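# « Le robot apprend aussi mes hésitations »

Chez Plarnum, on passe ses journées à montrer des gestes à une pince

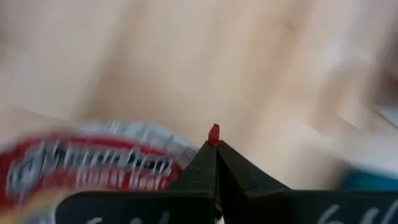 J'avais prévu une demi-heure d'entretien, j'y suis restée jusqu'au soir. Il faut dire qu'elle parle vite, ma téléopératrice, et qu'elle adore son métier (elle m'a demandé de ne pas donner son nom, « ma mère croit encore que je travaille dans la logistique »).

Son travail, donc : piloter un bras à distance, avec deux poignées, pour qu'il apprenne à saisir des paquets et à les ranger. Chaque essai est enregistré, puis sert à entraîner le modèle. En janvier, l'équipe en était à 3904 démonstrations. J'ai cru avoir mal entendu !

« Au début, je faisais tout trop bien, me raconte-t-elle. Des trajectoires bien droites, toujours la même approche. Résultat, dès que le paquet était un peu de travers, le robot était perdu. » On lui a alors demandé de varier : arriver par la gauche, se rater un peu, se reprendre. « Se reprendre, c'est ce qu'il y a de plus précieux. Sinon il ne sait pas quoi faire après une erreur. »

Et guider le bras directement à la main, ça ne marche pas ? Si, si — ils l'ont fait pendant trois mois, avec une méthode maison baptisée Kirui. Elle en garde un souvenir mitigé. « On sent le poids, on sent la résistance, c'est très agréable. Mais au bout de deux heures j'avais l'épaule en compote, et on voyait ma main partout dans les images. » Depuis, elle utilise les poignées Grikero, moins physiques, avec un petit retard auquel il faut s'habituer.

Le plus dur, selon elle, ce sont les emballages souples. « Je n'ai que ce que voit la caméra du poignet. Quand ça bouge, les lettres deviennent de la bouillie, alors je me fie aux couleurs et aux bords. » Sa plus longue série sans pause : 41 prises. Elle ne recommande pas.

Je lui demande si elle reconnaît sa façon de faire quand le robot travaille seul. Elle éclate de rire. « Oui, et c'est affreux ! J'hésite toujours juste avant de fermer la pince. Eh bien, lui aussi. » Ses collègues de Dorham, eux, ferment d'un coup sec, et leur bras a pris le pli. On les distingue, paraît-il, depuis le couloir.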